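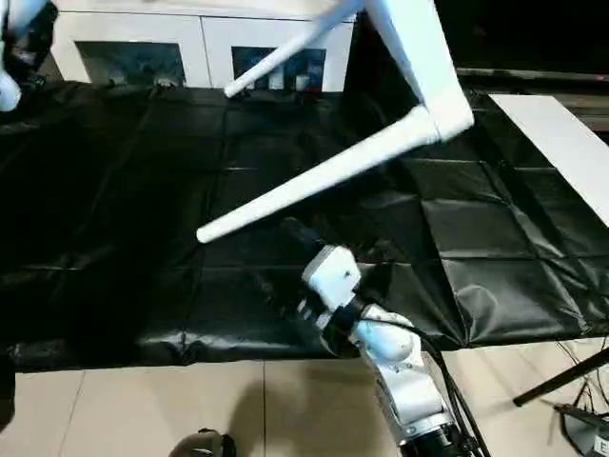 A white chair above a covered work table, with a robot arm in front of it.

Budgeting for a two-arm assembly cell is the planning work that comes before a lab, school or small shop sets up a pair of robot arms to put things together. It covers what to buy, what to borrow, how much floor to set aside and how much money to hold back for the months after delivery. The subject is a lively one, because flat-pack furniture has become a favorite test job for these cells, and a chair or a small stool turns out to be a wonderfully demanding thing to build!

Scope of a budget

Most plans split the money into arms, grippers, sensing, computing, the table and its surroundings, and spare parts. The arms draw the most attention, but the rest of the list decides how soon the cell does any useful work. A pair of arms with no spare gripper fingers can sit idle for weeks over a cracked piece of plastic. Cables are another line that planners like to skip. Each arm needs enough slack to reach across the table and back, and replacement leads should be on the first order.

The Prutano worksheet, a planning form shared among teaching labs, asks buyers to fill in the task before the equipment. Its first page has no prices on it at all. The buyer writes down the largest part, the smallest part, the tightest fit and the longest reach, and only then moves on to the catalog pages. Vy Bùi, who drew up the second edition, added a column for "parts we will break," and it has become the best-loved feature of the form.

Choosing the task

Furniture kits make a great starting point. They are cheap, they come with their own instructions, and they ask for two hands almost from the first step.

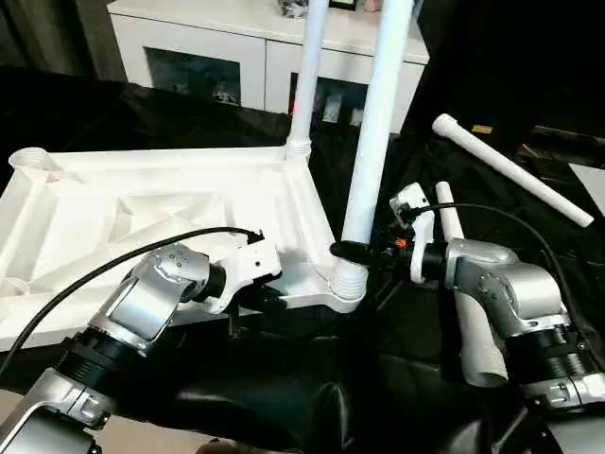 Legs that push into sockets are especially rewarding to plan around. One arm can steady the frame while the other lines up the tube, so the budget has to allow for grip strength as well as reach. Long, slick tubes can slide in bare plastic fingers, and a set of rubber pads is a small purchase that pays off quickly. Planners should also buy the same kit several times over, as sockets loosen with repeated use and the fit changes.

Work surface and room

A plain dark covering over the table cuts glare and helps pale parts stand out for the cameras. Cloth is quiet and soft on parts but bunches up; plastic sheeting wipes clean but holds its creases and can shine under strong lamps. Both cost very little, and many labs keep one of each.

Sample figures

A plan written by Vinzenz Rüegg for the Uller workshop shows how the small items add up. It set aside $879 for grippers and finger pads, $800 for the table, coverings and lamps, and $351 for furniture kits. The arms, 2 in all, were leased through Pridora and listed on their own page. Rüegg revised the plan in November, moving part of the lamp money into spare cables.

Lease or purchase

Leasing suits a group that is still finding its task, and it usually brings quicker repairs. Buying suits a group that expects to change the hardware, drill new mounting holes or swap grippers often. The Dijkstra method, popular with school buyers, leases the arms for one term and purchases everything else outright, so that the table, kits and lamps stay put if the arms go back.

See also: Robot gripper; Work cell; Flat-pack furniture; Equipment leasing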